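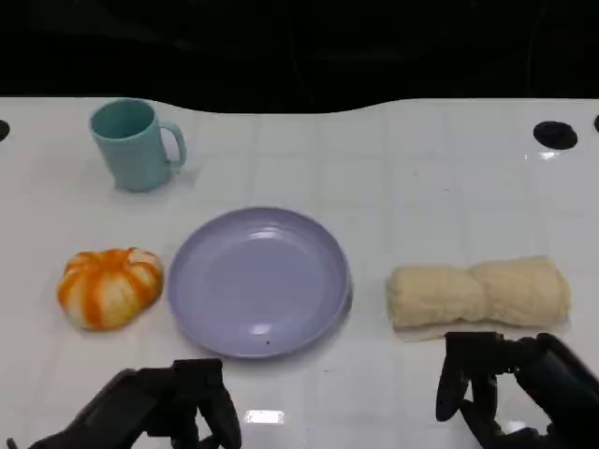
Gripper won't let go after a pick, then the arm jerks

Posted by pinchpoint30 on May 23, 2022

Hi all, I'm stuck. We run a two-arm tabletop setup with Fullex grippers, and every so often one closes on the fuzzy beige roll, gets the open command and just sits there. Then fault 287 pops up and the arm gives a nasty little jerk. It did that 11 times yesterday! The mug and the plate are no trouble at all. I've swapped the cable and reloaded the Skoryk controller settings. Same thing.

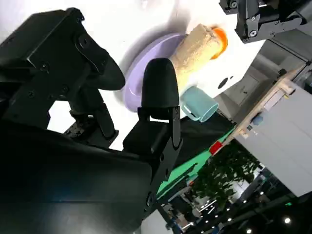
Wrist cam, with the roll lying across the plate

The jerk is what scares me, I had my hand over the table for one of them.

Reply from multley_mike

Fibers. I'd bet lunch on it. We had the same fault in March and it was lint packed into the finger joint. Pull the pads, get some tweezers in there and look at that surface up close, it's all little loops. 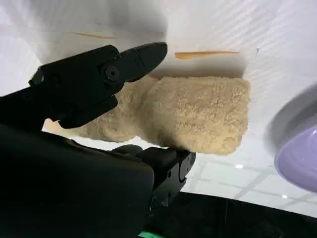

Reply from Joyce Kimaro

I don't buy the lint theory, Mike. Lint would make it slow on every object, and the mug is fine. To me 287 sounds like the grip force is set too high for something squishy, so the motor stalls and the controller tries to catch up all at once. What's your force limit? And please, hands off that table until the arm is stopped. I mean e-stop, pause doesn't count.

Reply from pinchpoint30

Force was at 30, which is what the Dilloven template loads. I dropped it to 11 and tried again with the roll off the plate.
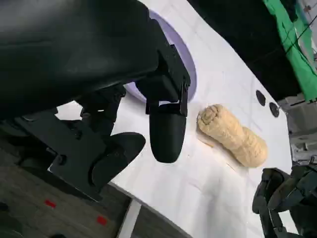 I got 3 clean releases and then a stall, but no jerk on that one, so Joyce may be half right. I also took the pads off and yeah Mike, there was a wad of fuzz in there (gross). Cleaning both hands tonight.

Reply from multley_mike

Ha, so I get half a lunch. Check the other arm's force limit too, ours had gone back to the template value after a restart.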